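4.2 Complaint as small talk

Most of what our respondents told us about hot weather was a complaint, and most of the complaints were friendly. The Stemham diaries, kept by 45 residents through one warm spell, mention heat 400 times. Sleep comes up next, usually as something other people were getting. Rain is hardly mentioned until it arrives, at which point it is also resented.

Singhal's earlier work in Prevard found that people rate a summer against the hottest one they remember from childhood, and that the remembered one always wins. Our diaries agree. Nine writers named a particular year as the real thing. No two of them picked the same year, and one picked a year in which she was living somewhere else.

Owning a fan did little to cheer anyone up. Fan owners complained as often as the rest, with the noise as an added topic. The eight households with air-conditioning wrote shorter entries – mostly about the bill – and were treated by their neighbors with a courtesy that stopped just short of warmth.

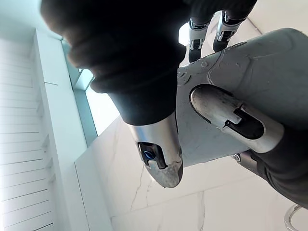
Figure 3. Two metallic fingertips, one with a blue ring, below dark material.

We had expected the grumbling to fade as the spell went on. It got better instead, in the sense that the sentences were longer and the comparisons more ambitious (ovens gave way to specific ovens). Kowalczyk treats this sort of talk as a way of passing time at bus stops, and we see no reason to argue, although several of our best entries were written in the bath. The November follow-up, on cold, is taken up in Section 5.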